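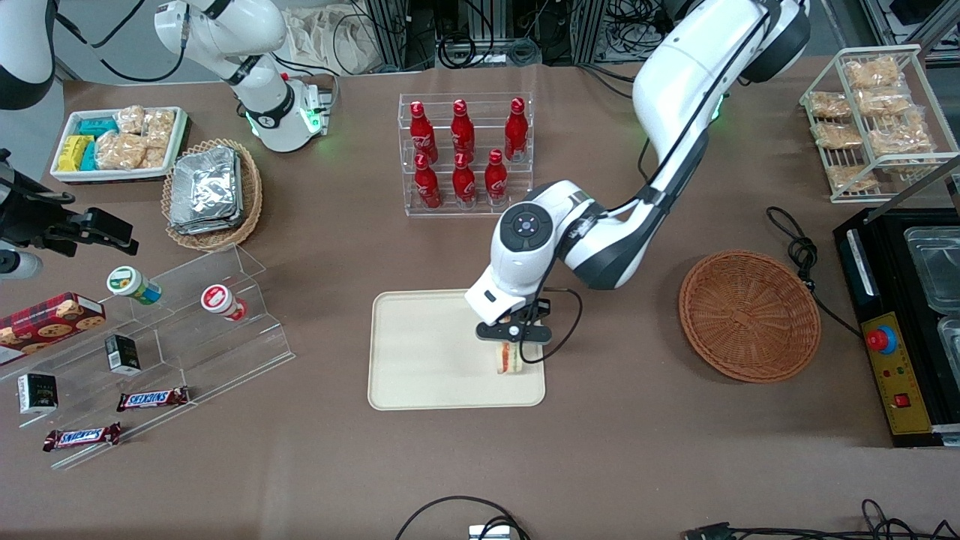

2 min read

Packed lunch deliveries: frequently asked questions

Trokarano supplies cold lunches to offices and training sites. The answers apply to all accounts opened through the Pinow kitchen. Accounts held with the Bălan kitchen follow the same rules except where stated.

What is the minimum order?
Two trays per delivery address. Orders for separate floors of one building count as one address if they are received at a single desk.

When is the cut-off for changes?
14:00 on the working day before delivery. Quantities may be reduced up to the cut-off without charge. After that time the full order is invoiced.

How are allergens shown?
Each tray carries a label listing the 14 allergens that must be declared under UK food law, with those present in bold. The label applies to the tray as a whole. If one filling contains egg, the tray is marked for egg.

Can you guarantee a gluten-free sandwich?
No. Gluten-free bread is stored and filled on a separate bench at Pinow, but wheat flour is used in the same building. Bălan does not offer gluten-free bread.

At what temperature is the food delivered?
Vans are set to 3°C and the reading is logged at each stop. The log for your delivery can be requested by quoting the order number.

How long can the food be left out?
Up to four hours in a single period. Anything left after that must be thrown away. It should not be put back in the fridge for later use.

Are the trays returnable?
Yes. Rinse, stack and leave them at the delivery point. They are collected with the next delivery. Trays not returned within 50 days are charged to the account.

Can trays go in a dishwasher?
Yes, on a cycle of 60°C or below. Do not microwave them.

What is the largest order you accept?
2000 portions per day across both kitchens. Orders of this size need ten working days' notice and a written delivery plan.

Why does my invoice show the name Trisska?
Trisska is the billing system. Payment still goes to Trokarano, using the bank details on the invoice. Quote the account number, for example 3798, and leave out the prefix letters.

Who do I contact?
Menus and allergens: Ziad Dabbas, Pinow kitchen.
Invoices, credits and tray charges: Virgil Mocanu, accounts office.
The telephone line is open from 07:30 to 16:00.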